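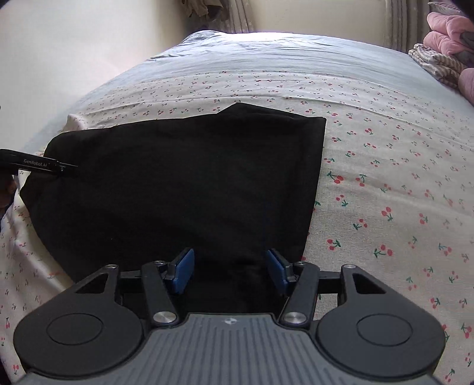
The Munro Handball League has published revised kit regulations for next season, replacing the single page of colour guidance that clubs have worked from until now. The new text covers shirt colour, the size and position of numbers, goalkeeper tops and the procedure when two sides arrive in clashing kit. It applies to all 11 member clubs and to both the men's and women's divisions. Shirts are to be checked flat, and the league's guidance asks players who do this at home to smooth the fabric before measuring. A black top spread over a bed sheet can keep faint wrinkles and a raised fold along its upper edge, and a tape run across either will give a false reading. The guidance recommends a table or a hard floor where there is one.

The regulations were issued on 08/02/2019 and take effect with the first round of fixtures in October. Matches in the current season will be completed under the existing rules. Cup ties postponed from this season are treated as part of it, whatever date they are played on.

Numbers are the most detailed part of the document. The number on the back of a shirt must be 25 centimetres high, measured from the lowest point of the figure to the highest. It must be centred between the side seams and its top edge must sit 60 millimetres below the collar seam. Outlined figures are allowed provided the outline is a single solid colour, in which case the outline is included in the height. Gradients, patterned fills and figures made up of club badges are no longer permitted. Front numbers remain compulsory but the league has not fixed a height for them, asking only that they can be read from the scorer's table.

The colour of the number must contrast with the shirt. Under the old guidance this was left to the referee on the day, and decisions varied from hall to hall. The new regulations include a table of accepted pairs. White or yellow on black is accepted, as is black on white, yellow or light blue. Dark blue on black and grey on black are both refused, including where the figure has a white outline. Red on black is refused unless the outline is white and continuous. Any pair not in the table has to be submitted to the league as a fabric sample before the shirts are printed.

Alistair Semple, fixtures and officiating secretary, said most of the changes came from match reports.

"Referees were writing down the wrong number on suspensions and the table officials were correcting it from memory," he said. "Dark shirts with dark figures accounted for most of those entries. Under hall lighting there is very little difference between navy and black once a player is moving."

Semple said the league had considered banning black as an outfield colour and had decided against it. Four clubs have black as either a first or second choice, and two of those bought new sets last season.

Goalkeepers must wear a top that differs from both outfield sides and from the opposing goalkeeper. That was already the rule, but the revised text adds that an outfield player who comes on as an extra court player in place of the goalkeeper wears the team's own outfield colour with their own number. The practice of pulling a bib with a hole cut in the back over an outfield shirt ends with the current season. Where a court player has to take over in goal, the club must supply a proper goalkeeper top carrying that player's number, and may use a transfer applied beforehand — tape is not accepted.

In the event of a clash the visiting side changes, as now. The difference is in the timing. Home clubs must enter their colours on the fixture system when they confirm the hall booking, and the visitors then have until the evening before the match to query them. If the home side turns out in something other than the colours entered, the home side changes. If neither side has a second kit available, the match goes ahead in bibs supplied by the hosts and the referee files a report.

Existing shirts may be used for one further season if the numbers fall short on height or position only. Clubs have to declare these sets when they register their squads. There is no such allowance for refused colour pairs, which must be replaced or overprinted before the opening round. The league estimates that up to 300 shirts across both divisions are affected by the colour table, most of them in the second division.

Jitex, which supplies several clubs in the league, has been sent the number specification and has confirmed that it can print to it on its standard cut. On the smallest junior sizes the full height would run too close to the hem, and the regulations therefore exempt under-age players who are registered to play in senior matches. They may wear the largest figure that fits, as long as the distance from the collar is kept.

Parico, the second division leaders, asked for the collar distance to be reduced to leave room for a player's name above the number. The request was turned down. Names may be printed below the number instead, in capitals, and are optional. Sponsor marks on the back are restricted to the area below the name, or below the number where no name is used.

Pistatari, who entered the league last season, have been given a temporary exemption from the goalkeeper rule while a replacement order is completed. It ends at the winter break.

Checks will be made by referees at the table before the warm-up. One shirt from each side will be laid flat and measured across the printed figure, with the fabric unstretched. A shirt that fails may still be worn in that match if the number is legible, but the failure is recorded. A second recorded failure in the same season leads to a written warning and a third to a fine, at a rate to be set at the league's annual meeting.

The full regulations, the colour table and a printable template for number position have been sent to club secretaries. Questions on particular sets should go to Semple with a photograph of the back of the shirt and the measured height of the number.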